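Tips for the practice table, from our robot club
Last updated: June

My daughter and I help at the student robot club on Monday evening, and many parents ask how to make a practice table at home or in a school kitchen. We made many mistakes with ours, so I write down what works for us.

Cover the table first. We use big flat sheets of cardboard from a furniture box. Two sheets are enough for a normal table. Put the edges close together and tape them from below, so the tape does not catch a finger of the gripper. When a sheet is dirty, you turn it.

Take toy food and light cups. Real fruit is nice for one evening, then it becomes soft and the juice goes into the joints. Toy fruit you can wash in warm water with a little dish soap. Dry it well with a towel - a wet plastic apple slips away every time.

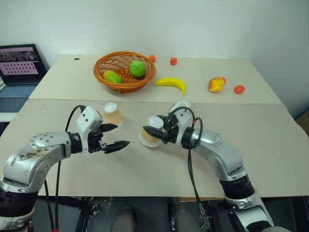
Cup practice with both arms, fruits and basket on the far sheet.

Start with the cup standing. The students of team Kaveo wanted to begin with a cup on its side, and they lost two evenings with this. First learn to hold a standing cup, then to turn it, then to give it from one arm to the other.

Keep small balls for later. They roll, and under the table it is dark. A low basket is a good home for them when you clean up.

Look after the cables. Before you switch on, move each arm slowly by hand and watch that every cable has enough free length. Thaddäus Zwahlen, who teaches the younger group, lets the students do this 14 times in the first lesson. They complain, but later they do it without thinking.

For stains on the metal, use a soft cloth, a little damp, with the power off. No kitchen spray! For the rubber parts we take only water.

Write down your tries. Team Serkus had 200 lines in their notebook before the competition in Trinen, and it helped them more than a new program.

If you have a better idea for the tape, please tell me or Domenica. Ours still comes off when the room is warm.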